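Giving an Old Desktop a Proper Clean-Out

If you've got a desktop computer humming away under a desk, chances are it's full of fluff, and I can't tell you how satisfying it is to get it all out!

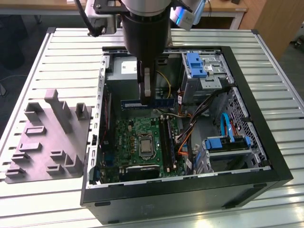 A tower on its side with the cover off, and a blue stick of memory over the motherboard.

I do ours every March, when the windows have been open all summer and the dust has had a good go at everything. The whole job takes an hour or so, longer if you stop for a cuppa (I always stop for a cuppa).

What to get out of the shed and the cupboard
A Phillips head screwdriver, a soft paintbrush you've never used for paint, a can of compressed air, cotton buds, a microfibre cloth and a muffin tin. The muffin tin is for the screws — one hole per panel or part, and you'll never have that awful leftover screw again. Ntombi Ntuli down the road uses egg cartons, and they work a treat too.

Before you open it
Shut the computer down properly, switch off at the wall and pull the plug. Hold the power button in for 10 seconds. Take a photo of the back with all the leads still in, then unplug the lot and carry the tower outside or into the garage. Please don't do this on the good rug.

Getting the dust out
Lay the case flat and take the side panel off. Start with the brush and work from the top down, then go over it with short bursts of air. Hold each fan still with a finger or a cotton bud while you spray. Keep the can upright or it'll spit liquid. Leave the power supply closed up, just puff some air through its grille from the outside.

Filters are my favourite bit! Most slide or clip out of the front or the bottom. Rinse them under the tap in lukewarm water and let them dry overnight.

Memory sticks
If you're adding memory or cleaning around it, touch bare metal on the case first. Push the clips at the ends of the slot outwards (some boards only have a clip at one end) and lift the stick by its edges. Going back in, line up the notch and press firmly until it clicks. It takes more push than you'd think. If the computer won't start afterwards, switch off, unplug and reseat the stick. That has sorted ours 2 times out of 3.

While you're down there
Wipe the skirting board behind the desk. Label both ends of every lead with a bread tag. Lift the tower off the carpet, even if it's just onto an offcut of shelving — ours has stayed a much nicer colour inside.

Next up, keyboards and the crumbs therein.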